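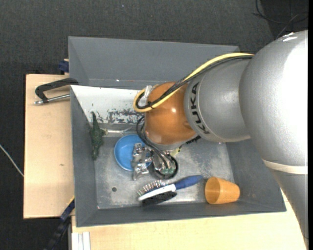
Thursday, bin cell, March notebook

Spent the morning on the working rules for the picking cell with Nisreen. The old sheet on the wall was written for the previous bench and half of it no longer applies. Draft below, then notes on what we argued over. Raed signs off before it goes up.

1. Whoever is running the cell has the pendant in hand. Second person is welcome but stays on the far side of the table and doesn't touch the keyboard.

2. No reaching into the bin while drives are on. This includes "just turning the cup." Pause, drives off, say it out loud, then reach. Same order backward when you're done.

3. First run after any change to the gripper, cables or program is in reduced speed. We wrote 20 percent. Elie wanted 30. Left at 20 until he has a reason other than being in a hurry.

4. Check the clamps at the start of each session and again after any hard contact with the bin wall. Hand tight, then try to shift the bin with both hands. If it moves at all, redo the clamps and redo the bin corner points too. Don't run on the old ones.

5. Cable check. Move the wrist joint slowly through its range with the gripper well above the bin and watch the loop over the housing. It must not go tight at either end and must not drop below the housing where it could catch on a bin wall. Trailing wires by the fingers get the same look.

6. Objects come from the list. Current set includes the dinosaur, the blue bowl, the hairbrush, the orange cup and the metal part. Nothing glass, nothing with a blade, nothing with batteries in it. New objects go to Mireille first for weighing and a number.

7. Log every stop, including the ones you caused yourself. Time, program number, what the arm was doing, what you did next.

Notes

On 2: Nisreen asked if a pause alone is enough for a quick reach. No. A pause is a program state and somebody can resume it from the keyboard. The site rules say the same thing in longer words. I'd like this line in bigger type than the rest.

On 4: this comes out of last week's trouble. Fouad lost most of an afternoon on pick offsets that were all wrong in the same direction. The bin had crept on the table. He had re-taught the camera twice before he put a hand on the bin. We talked about screwing the bin down for good, but it comes off for cleaning and the other group needs the table back at some point. Clamps stay. I penciled the bin outline on the wood so a shift shows up without measuring. Will go over it in marker if it holds up.

On 5: the yellow cable is the one I worry about. The tie point at the wrist decides how much slack goes to the curl, and everyone re-ties it a little differently. Need one fixed length, written down. Raed to pick it, I'll put tape flags on the cable.

On 6: the hairbrush stays in. Mireille wants it out, she says the bristles give different grip results depending on which way it lands. That seems to me like a good reason to keep it. We agreed to record brush picks as bristles up, down or side, so they can be pulled from the totals if needed.

Also on 6, things lying against the wall count as valid starts. Don't move them to the middle to make a run go better. If the gripper can't get at something without touching the wall, that's a failed pick and it gets logged as one. Had program 103 set up to skip anything within 50 mm of a wall, which made the numbers look good and told us nothing. Took the skip out.

The paint on the inner wall is chipping. Chips on the white side are dark enough that the segmentation might take them for small parts. Not confirmed. Fouad to save a few empty-bin captures and run them through. If it's a problem we repaint, matte, and redo the background.

Open items
- Raed: cable length, sign-off on sheet
- Fouad: empty-bin captures
- Mireille: weights for the current set, numbers on tags
- Elie: written case for 30 percent if he still wants it
- me: clean copy of the rules, outline in marker, take the old sheet down

Restart check at 2:30 with Nisreen on the pendant, me reading the rules out in order. Rule 5 took longest. Swapped 4 and 5 on the draft and then swapped them back, clamps should come first.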